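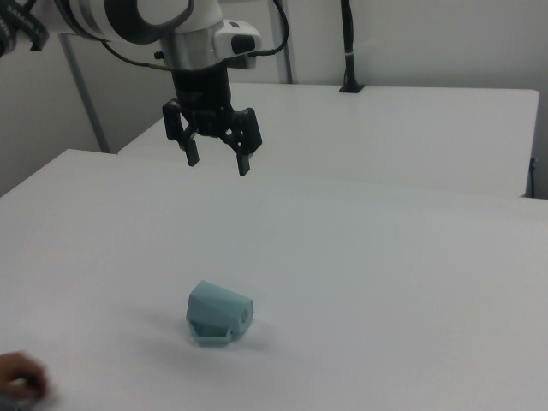

**Figure 3.** A plain white top is the hardest one to keep, Baltasar Cantero told us, and he would have picked gray every time. The near table has the matte white finish discussed in Section 4.2.

### 4.2 Surface finish and upkeep

Cantero's view was shared by most of the people we interviewed at Wostonness. They expected a white work table to look dirty sooner than a gray one, and they expected to spend more time wiping it. We asked them to keep a cleaning log for 16 weeks, starting in February, and compared the entries for matte white tops (Figure 3) with those for gray tops in the same building.

White tops were wiped more often. The entries also show that the wiping was usually shorter, and that it was done right after a task and seldom left to the end of the day. Several people wrote that they cleaned a white top when they saw a mark and a gray top when they remembered to. Gonzalo Lorente put it this way in his log: "On the gray one I find the glue with my sleeve."

Two kinds of marks came up again and again. Pencil and graphite dust came off with a damp cloth. Marker ink did not, and on matte tops it left a faint shadow if it was left to dry overnight. Users asked for a gloss finish for this reason, but the gloss tops we tried in an earlier round drew complaints about glare from the ceiling lights, mostly from people who sorted small parts for more than 30 minutes at a time. We kept the matte finish and moved the markers to a shelf by the door.

Small dark items were reported as easier to find on white. Clear and pale items, such as plastic washers and paper labels, were reported as harder. Users in the Pastor room solved this with a dark tray, and the other rooms later copied them. We did not measure search times, so these reports should be read as opinions only.

The logs have gaps. Of about 200 entries, 3 gave no table color and were dropped. We also could not separate the effect of color from that of age, as the gray tops had been in use longer. Section 4.3 turns to table height.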